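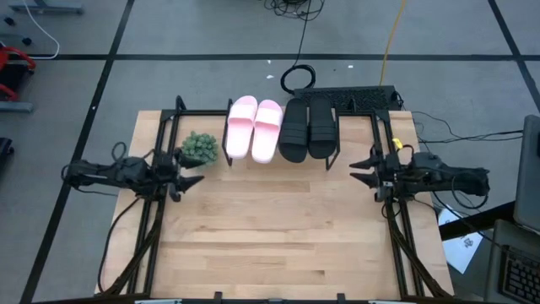
Ledis Reuse Room: progress report to the Zolham Fund
Period covered: March to June

Dear members of the Fund,

This is our second report on the footwear part of the reuse room. In the first report we promised to change three points: how shoes and sandals are kept in pairs, how they stand on the display, and how we record what goes out. The first two are done. The third is done in part, and I explain the delay further down.

Donations and distribution

In this period we received 1,401 pairs of footwear and gave out 1,133. Of the pairs that remain, 145 are not fit for use and will go to the recycling company Clonell. The other pairs are in storage, most of them winter boots which nobody asks for at this time of the year.

Slides and other open sandals have become the most wanted articles since May. Families take them for the pool, for the shared showers in the hostel and for wearing in the house. They are also easy for us. They have no laces to replace and they can be washed in a bucket with soap and a brush. The weak place is the strap, where it enters the sole. We bend every strap by hand before the pair goes out, and if there is a crack we do not repair it.

Keeping the pairs together

In the winter we lost many pairs in the boxes. Slides of the same color look alike, and a left 38 was often put with a right 39. Visitors noticed it only at home, and some of them had to travel a second time. Now every pair is joined with a soft string when it arrives and the string is not cut before the pair is on display. The size is written on paper tape under the sole. Returns for a wrong size have gone down to six in the whole period.

The display

Your grant paid for thin wire stands from the firm Mousavi. Before this, the sandals were lying flat, and one row filled a complete shelf. When slides are propped up side by side, with the strap at the top, two pairs can share one stand and the visitor can see the width of the strap without touching. We put one color next to another, for example pink beside black, so that it is clear where one pair ends and the next begins.

There are still two difficulties with the stands. The slides with thick soles lean on each other and sometimes one sits lower than its partner, which looks untidy although it does no damage. Very small children's sizes fall through between the wires. For these we continue to use the old trays. I have asked Mousavi if they make a narrower stand, and they will send us one to test.

We also put small potted plants between the stands. They were not in the budget and they have cost the Fund nothing, because one of our visitors grows succulents and brought them to us. They need little water, which is good in a room that is closed on many days. I mention them since your officer asked after her visit if they were bought with grant money.

Record keeping

The plan was to write every outgoing pair directly in the computer list. This works in the morning, when it is quiet. After two in the afternoon there is a line at the door and we go back to paper, and then somebody must type the paper in the evening. The numbers above are therefore complete until the end of May, and for June they are complete except for the last few sheets. I will correct them in the next report if there is a difference.

Spending

The stands and the string were cheaper than we planned. The washing materials were more expensive, mainly the brushes, which wear out quickly on rubber soles. The two differences almost cancel each other. The full table with receipts is sent separately to your office.

Next period

We will sort the winter boots before September and write the sizes on them in the same way as on the sandals. We would like to use the remaining money of the display line for a low bench, so that people can sit while they try a pair. At present they stand on one foot and hold the shelf. Please let us know if this change needs a written request, and which form we must use for it.

With kind regards,
The coordinator, Ledis Reuse Room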